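Home | Tips | Kitchen | Workshop | Shop Talk | About

Filed under: Running a Small Store, Back Room & Counter

I've had my little housewares store for long enough that the stock room has been rearranged more often than my own kitchen, and people who are opening a place of their own keep asking me how I keep it all straight. So, a few things that work for me (steal whatever you like!).

Start with the shelf labels. I used to write prices on masking tape and it looked awful by April, all curled up and gray. Now I print them on plain card and slide them into those clear plastic strips. When a price changes I flip the card over and use the back, so every card gets two lives. Keep a pencil on a string near the register for the changes you think of while somebody is paying.

Heavy stuff goes low, and I mean really low. My casserole dishes from Plelletti come in cartons that would flatten you, and for the first year I kept them at shoulder height like a fool. Ute Voß, who had the store before me, walked in one morning, looked up and just said "no."

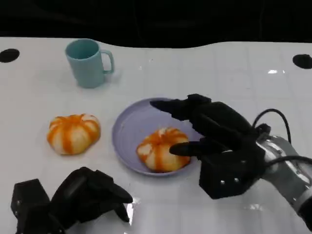

For price sticker goo, try a few drops of cooking oil on a paper towel, leave it ten minutes, then wipe and wash with dish soap. It's much kinder to a glaze than scraping. On unfinished wood skip the oil, it leaves a dark spot, and use a warm hair dryer to soften the glue instead. I ruined a very nice Rocha cutting board finding that out.

Save your packing paper! Smooth it flat, stack it under the counter with something heavy on top, and you'll hardly ever buy any. I had 400 sheets at one point, which was probably too many, and it took over the spot where the gift bags live.

Counting stock is the job I put off the most. What finally helped was doing one shelf unit each evening after closing, with the radio on, and writing the number on a sticky note right on the shelf. My last full count came to 3667 pieces, and I'd have cried if I'd tried that in a single night. I use 4 colors of note, one for each wall.

Oh, and squeaky cart wheels: pull the hair and string out first, then oil. Oil on top of fluff makes a sort of black paste and you'll be wiping it off the floor for a week.

Contact | Copyright Gremudach Housewares | Back to top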